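Features > Technology > Learning machines

The morning session at Drirnent starts with a kitchen that fits on one table. Nhi Hứa sets out the dishes, checks the list on her screen, moves the colander a little, and sits down at the controls. For the next few hours she will guide a robot arm through small chores while a computer records every movement of its joints.

Her employer sells these recordings, or more exactly, it collects them to order. The current order comes from Studis, a software firm that wants an arm to follow plain requests such as "put the fruit on the plate" or "open the oven." The contract calls for 3,927 usable examples. By the time I visited in April, the team had 1,215.

"People ask me when the robot does it alone," Hứa says. "In this room, never. In this room I do it." 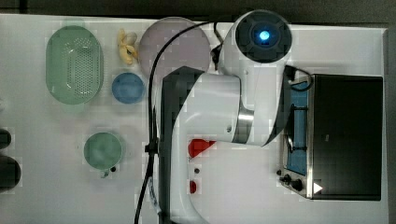
The arm at the Drirnent table, with the toaster oven to its right.

Each example lasts no longer than 90 seconds. The operator reads the request aloud, carries it out, and presses a key to mark the end. If she hesitates too long or bumps a dish, she can discard the take or keep it with a note. Studis asked for some of the clumsy ones. Its engineers want the system to see how a person recovers from a poor grip, and a set made up only of perfect takes leaves that out.

Khải Phan, who runs the floor, spends most of his day on what he calls the boring half of the work. He decides where things start. If the plate is always in the same spot, the system may learn the spot and ignore the plate. So between takes the objects are shifted, turned, swapped or removed, following a plan he prints out each morning. There are 22 layouts in the present plan, and every one is used by every operator.

The operators differ more than he expected. Hứa approaches an object from above and slows down early. Diễm Châu, who joined after her, comes in from the side and is faster. Phan once tried to write a rule for how a grasp should look, then dropped it after a week – the takes had become stiff, and Studis said so.

The objects are mostly ordinary dishes and play food. Toy fruit keeps its shape through months of handling, and its colors are easy to name in a request. The drawback is that a system raised on toy fruit may do badly with the real thing. Phan says a second phase with groceries has been discussed, but no date has been set.
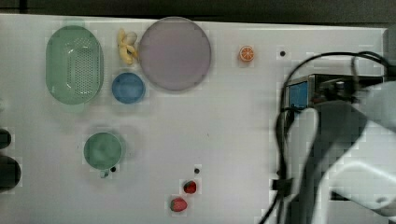

Dishes and toy fruit on the table, including two strawberries and an orange slice.

After a take is recorded, it goes to Thư Mạc at the review desk. She watches it at double speed and checks that the words match the action. A request that says "bowl" when the operator used the plate is worse than no example at all, she says, and she finds a few of those every day, usually toward lunch. She fixes the wording when she can. Otherwise the take is thrown out.

The pay is by the hour. An earlier job for a company called Sostance paid by the take, and Mạc remembers it without affection. Operators hurried, the easy requests were done first, and she rejected so many recordings that the schedule slipped anyway.

How much all this helps is still an open question. Studis trains a fresh version of its system whenever a new batch arrives and sends back a short report. The latest one said the arm had improved at picking things up and was still poor at the oven door. Phan responded by adding more door requests to the plan. Hứa, who finds the door the hardest part of the job, was given most of them.

She had finished four by the time I left, and had kept three.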